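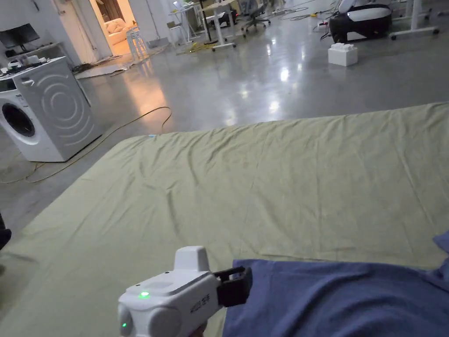
Figure 1. Moving a blue cloth over a green sheet with the hand-held gripper.

4.2 Why folding is still the hard one

We went into the laundry tasks feeling pretty good. Wiping had gone fine, and so had picking socks off the floor (Marisol Barrera had a bet going on the socks, and she won it). Then we got to towels and sheets, and our numbers fell off a cliff.

In Figure 1 the jaw has the cloth by its edge, and I'd say that pinch is half the job. If the policy grabs one layer near a corner, the rest of the fold usually follows. If it grabs two layers, or lands in the middle of the cloth, we get a lump! We collected 300 demonstrations with the hand-held gripper, split among five people, and trained the Samska policy on all of them. On towels it had seen before, it finished 43 folds before we stopped the run. On new towels it managed 13 in the same number of tries.

Jae-hoon Heo thinks the problem is mostly the background. A towel lying on a sheet is cloth on top of cloth, and the policy sometimes went for a wrinkle in the sheet and tugged that instead. I'm less sure. When we repeated 18 of the failed trials on a bare floor, the wrong-layer grabs were still there, just a bit less often, and my guess is that the jaw is simply too thick for thin fabric.

Speed is the other sore spot. Araceli Zavala can fold a bath towel in a few seconds without looking, and our best run took over a minute (I timed it twice, hoping I'd made a mistake). So would I let it do my laundry? Not yet, though I'd happily let it hand me the next towel. Section 4.3 repeats these trials with the thinner Jelto jaw.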